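Crochet Coasters in Three Cotton Yarns: Project Report
Tamsin Zamora and Marcus Castellanos, Fiber Arts Elective

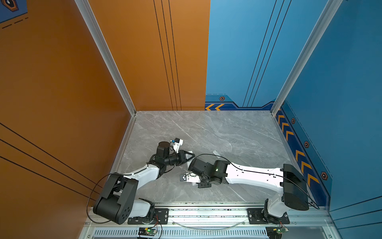 Photo: Marcus Castellanos

Our project was to find out which cotton yarn makes the best everyday coaster. We used one pattern the whole way through, a flat round worked in single crochet with a 4 mm hook, and made 12 coasters, four in each yarn. The yarns were Lastura, Patard and Vumon, all worsted weight.

Tamsin wrote the pattern. It starts with six stitches in a magic ring and adds six stitches in each round until the coaster covers the bottom of a mug. Marcus made the first Lastura coaster too tight and it curled up at the edge, so we pulled it out and started over.

We washed every coaster on warm and dried it flat. Lastura shrank the least. Patard came out softer but lost its round shape — we had to pin it back each time. Vumon split on the hook, and Tamsin went back more than once to fix stitches where she had caught half a strand.

The finished set used 600 yards of yarn, counting the swatches and the border rounds. Weaving in the ends took longer than we planned for. Next time we would crochet over the tails as we go.

We picked Lastura for the final set. The slip stitch border is in blue, and the written pattern is attached on the last page.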